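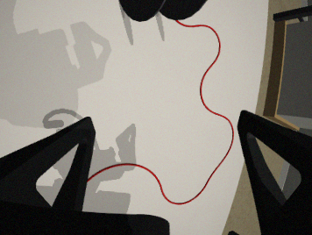
1/ Spent my Sunday losing an argument with a red cable. It's simulated. It weighs nothing. It won. A thread.

2/ The job, courtesy of Nordin: two arms, one table, get the red cable onto the spool and the grey connector into its plate. We run it in sim first so that when things break, they break for free.

3/ Run 501 went fine. Run 502 went fine. I told Oda Lunde we'd be done by lunch, which I'd like stricken from the record.

4/ Then the left gripper closed on a stretch of cable and the physics solver decided two solid objects were sharing one spot. Its fix was to remove the cable from the area at a speed I'd call ambitious.

5/ The arm kept going. It lifted, carried and wound a length of pure air, and logged "grasp OK." I've had coworkers like that.

6/ Nithin Chacko asked how many of the earlier OKs were also air. Great question, Nithin. Terrible question. I went and checked.

7/ 724 runs in the batch. 52 of them were air. Our success rate had been looking really good, too. 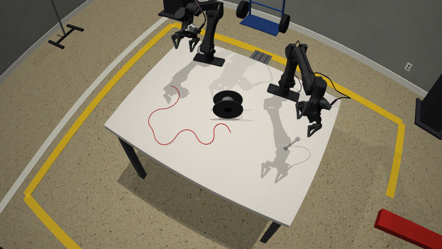 8/ The cause, for those who enjoy this stuff: the grasp check only looked at whether the fingers had stopped moving. Fingers stop when they hold a cable. They also stop when they hit the end of the command. Same green light.

9/ Who wrote that check? I looked it up. It was me, in March, with a comment saying "good enough for now."

10/ Before you say "it's only a sim": the real cell at Prokcombe was going to get the same check, and real cable under tension doesn't vanish politely. Tape on the floor keeps feet out. It does nothing about a whipping cable end.

11/ Fix so far: the finger gap has to match the cable, the contact force has to be above zero, and if either drops out both arms stop where they are. Aslak Ekström also made me cut the time step. The sim now runs at the pace of a municipal office.

12/ Reran the 52 overnight. It now reports 12 dropped cables, every one of them labeled as dropped. Never been so happy to see red text. Still chasing those.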